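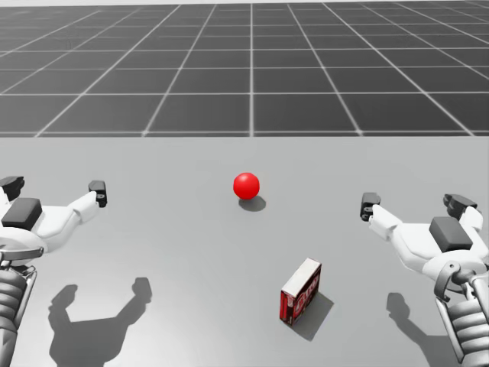 Home Games & Pastimes Places Random article Log in

Rinddale bowls

Rinddale bowls (also Rindle, or just "the long game") is an outdoor ball game played in the Rinddale valley and the villages round it, chiefly Fellum and Drukham. Two sides, one target ball, four throwing balls a side. Related to lawn bowls and to the French and Italian games but older than the modern rules of any of them. Played on rough grass, sometimes on a lane.

Origins

Earliest mention is 1626, in the parish book at Fellum, where two men were fined for playing during a sermon. The fine was fourpence each. Nothing said about the rules. A later entry has the same two surnames and a bigger fine. After that a long gap in the records, and the game next turns up in a Drukham innkeeper's accounts, as money paid out for "boules and the mending of them".

Some writers have it brought over by wool traders. No good evidence for this. Others derive it from a shepherds' throwing contest, also thin.

The balls

Old balls were turned from box or holly, soaked in linseed oil over the winter and brought out at Easter. They cracked a lot. Composite balls were allowed after the war and most players changed over within a few seasons, although Drukham held on to wood for its own cup and still does. A throwing ball weighs 700 grams, with no bias, unlike lawn bowls. The target ball is called the cherry and is smaller and lighter. Always red by custom, the rules only say it must be "of a colour seen plainly on grass".

Players' own balls are marked with rings cut into the surface. Ring patterns pass down in familes and a pattern can't be re-used while the holder is living.

Play

The cherry is thrown first by whoever lost the previous end. It must travel at least half the length of the pitch, which is 40 paces, the paces being those of the oldest player present. Sides then throw in turn. Underarm only. One foot behind the mark until the ball lands.

Nearest ball scores two, each further ball inside the opponent's best scores one. Touching the cherry at rest scores an extra one, called a kiss. First to 21. A cherry lost in the beck is a dead end and gets replayed, a cherry lost in nettles is not, and the side that threw it has to fetch it.

Disputes over distance are settled with a knotted string. Steel tape is allowed in cup matches only.

Competitions

Main event is the Valley Cup, played in late summer at Fellum. Crowds of roughly 3000 in the best years between the wars, much smaller now. The Frost Match is in December, Fellum against Drukham, played whatever the ground is like. Snow is swept off the first few yards and left on the rest.

Outside the valley

A small club exists in Nagano, started by Osamu Nakajima after a year spent teaching in Drukham. It plays on packed gravel and uses a slightly heavier cherry. His short handbook is the only full set of rules in print, the valley clubs having never agreed on one. Visitors from Nagano first entered the Valley Cup as a guest side and went out in the second round.

See also: Bowls; Quoits; Fellum parish; Wool trade in teh northern valleys

Last edited 25/10/2019

Categories: Ball games | Traditional sports | Rinddale

We use cookies to remember your settings. By carrying on you agree to this. OK More info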